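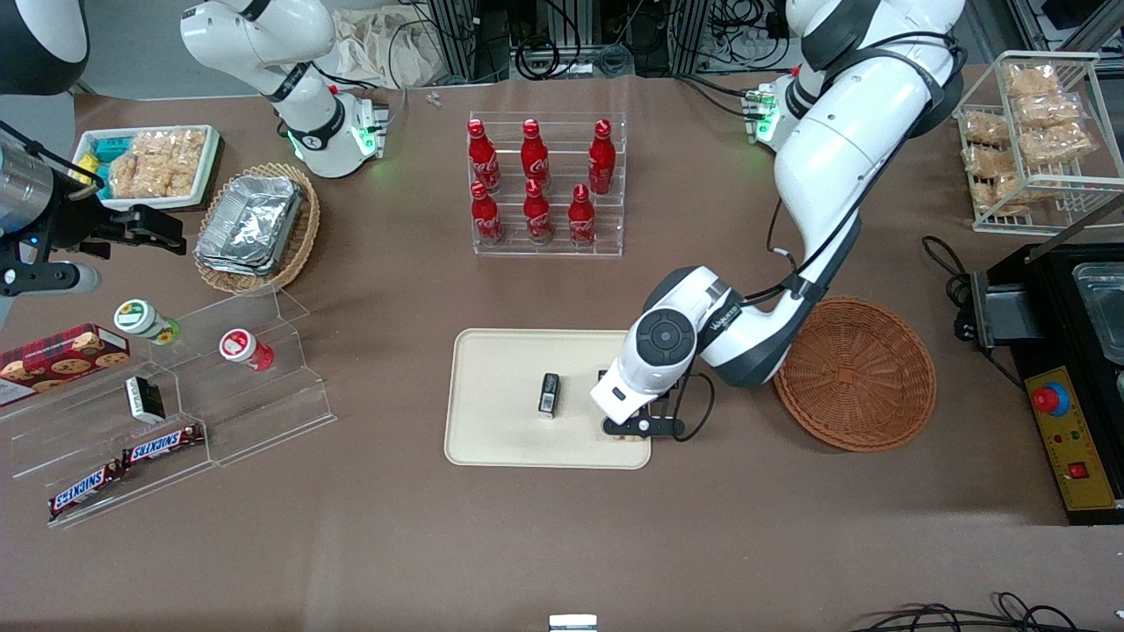 When is the arm project due?
Hand in your group's program and log sheet by 25/06/2022, before the Halix demo.

Notes for groups
Work in teams of 2. Start from the Kubo template you saved in March and keep your own copy.
Each pick-and-place run is logged on its own line: item, start point, end point, result. A dropped item still gets a line.
Set the speed limit to 415 before the first run.
Know where your stop button is.
Reading: Wuller handout, sections on grip force and approach height.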